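Print
E-mail

Trelero Planning and Perception Group
Minutes of the April meeting 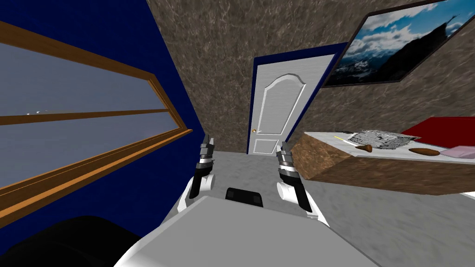

Simulated room from head height, both grippers raised, door closed.

Present: Zinash Bogale (chair), Razia Niazi (minutes), planner team, perception team, test bench. Jacquet joined by phone for items 2 and 3. Apologies from the Ondton office.

Meeting opened at 9.15 am.

1. Previous minutes

Accepted with one correction. The March minutes say the group "agreed that the new planner is ready for wider use". Razia said the group had agreed no such thing. It had agreed to keep looking at it. Wording changed to "agreed to continue evaluation".

Matters arising: the log retention question is still open. Zinash has written to Ondton twice and had an acknowledgement the first time.

2. Planner update

The planner team reported on the last batch of two-arm reaching runs in the simulator. The headline on their slide was that the planner now finds a path every time for reaches over the table. Razia asked what was on the table in those runs. The table had been cleared for them. She asked why anyone would present a result for an empty table when the current room has a pencil, a crumpled newspaper and other clutter on it, and the team agreed the slide should have said so.

With the clutter put back, 4 of 15 reaches ended with the planner giving up, and in several of the others it took a route that swung the right arm well wide of the table before coming back in. The team described this as conservative. Zinash said a path that long was a fault whatever it was called, and asked that path length be reported next to success from now on. The team pointed out that this will make the numbers look worse than last quarter's. Noted. Last quarter's numbers did not include path length either, so there is nothing honest to compare them with anyway.

Discussion on the cause. The planner team suspects the collision margin around the grippers, which is a single fat shape per hand covering the wrist housing and all of the finger segments. With both hands up in front of the torso, the two shapes nearly touch before anything has moved, and the planner starts half its searches convinced it is already in trouble. Splitting the shape so the fingers and the wrist are handled separately has been proposed before. It was dropped because of the extra computing time. Nobody at the meeting could find the measurement that decision rested on, and Razia would like it recorded that she looked.

Jacquet offered their own collision library as a replacement and said it would be considerably faster. Asked how much faster, and on what geometry, Jacquet said they would send something through. Zinash said the group would look at it when there was something to look at, and that it would be run on our rooms and our hands, by us. The demonstration video circulated last month does not count as evidence for this purpose.

Action: planner team to time the split shapes against the single shape on the same reaches, same seeds, clutter on.
Action: Jacquet to send figures and a build.

3. Perception and the body mask

The perception team is still having trouble with the robot seeing itself. From the head view the torso takes up the bottom centre, the hands stand in front of the room, and a large dark part of the body blocks the bottom left corner. The self-mask is supposed to remove all of it before the object detector runs. It handles the torso well, being broad and pale and easy. It is patchy at the fingers, where the grey, black and silver plates leave slivers along the edges, and the detector then reports the slivers as small objects in mid-air, which the planner dutifully avoids.

The team asked whether this could account for some of the long paths under item 2. Very likely, in Razia's view. The planner team would prefer it did, for obvious reasons, and the perception team would prefer the opposite. The chair asked both to stop guessing and run the planner on the simulator's own object positions, bypassing the detector altogether. If the long paths stay, the planner owns them. It was pointed out that this test was suggested in February.

There was a longer exchange on whether the mask should be learned or computed from the joint angles. The perception team has been training a network to do it. Test bench asked why, given that the arm positions are known and the shapes are known. The answer was that the learned version copes with calibration error. In the simulator there is no calibration error. Perception said they had added some. Test bench asked how much, and where the value came from, and was told it was "reasonable". To be replaced with a value taken from the bench logs.

Jacquet left the call.

Action: both teams to run the bypass test together and report a single result.
Action: perception to replace the assumed calibration error with a measured one.

4. Room textures and what they prove

Perception reported that detection improves when training includes more varied rooms. The present room has mottled stone-like walls and a navy side wall with a wooden-framed window in it, and the team wants to buy the Clostetti room set to add more. Clostetti's material claims that detectors trained on it will carry over to real rooms with little further work.

Razia was against. She has read the same claim from three suppliers now, and none has shown the detector's errors in a real room, object by object. The mistakes that bother us are on the table itself. The detector confuses the elongated brown thing with the small brown wooden one beside the newspaper, and it loses the pencil when the pencil lies near the pale tabletop's veining. More wallpaper will not fix either of those. Perception replied that variety in backgrounds does help with false detections on the walls, and gave the hanging mountain painting as a case: the detector has found objects in the painting, including at one point a bowl. Razia accepted that this was a fair point about paintings.

Zinash asked about price. The licence is per seat and renews yearly. A trial is available for a month, and the group agreed to take the trial on the condition that the test is written down before anyone opens the files. Otherwise we will find an improvement, because we always do.

Action: perception to write the test, one page, and send it to Razia first.

5. Tooling

The scene editor crashed again on save. The workaround (export, restart, import) has now been in use for 6 weeks and two people have started calling it the procedure. Zinash would like it fixed before it turns up in the onboarding notes. Too late, according to test bench.

Replay viewer: works. One complaint, that the time slider jumps when a run has dropped samples. It hides the gap instead of showing it. Razia considers this the most serious item on today's list, as people have been reading smooth motion off the viewer that the logs do not contain. A visible gap to be drawn wherever samples are missing.

Automatic run reports: the summary line says "PASS" if the arm reaches its goal, regardless of what happened on the way. Changed last year at someone's request. Whoever it was is invited to come forward. To be reverted, with collisions and timeouts listed on the same line.

Naming: long and not very useful discussion on whether rooms should be named or numbered. Deferred.

Action: test bench to fix the viewer gap and the report line.
Action: planner team to look at the scene editor crash, as they last touched the save code.

6. Moving to hardware

Ondton has asked, by e-mail, when the two-arm work can go on the physical bench. The planner team would like to say next month. Zinash is not prepared to give a month until items 2 and 3 are settled, and will answer that the group needs a clean set of 11 consecutive cluttered runs first, with no timeouts and the detector switched on. Planner team thought the figure arbitrary. It is. It is also higher than anything we have managed so far, and the chair regards that as sufficient grounds for keeping it.

Test bench asked that the speed limit on the real arms stay where it is for the first sessions, whatever the simulator says. Agreed without discussion.

7. Other business

Perception asked whether the minutes could be a bit less pointed. Razia said she would write down what was said.

The coffee money tin is short.

Next meeting in May, same room, time to be confirmed once Ondton replies. Items for the agenda to Razia in writing, with the data attached.

Meeting closed at 11 am.

Print
E-mail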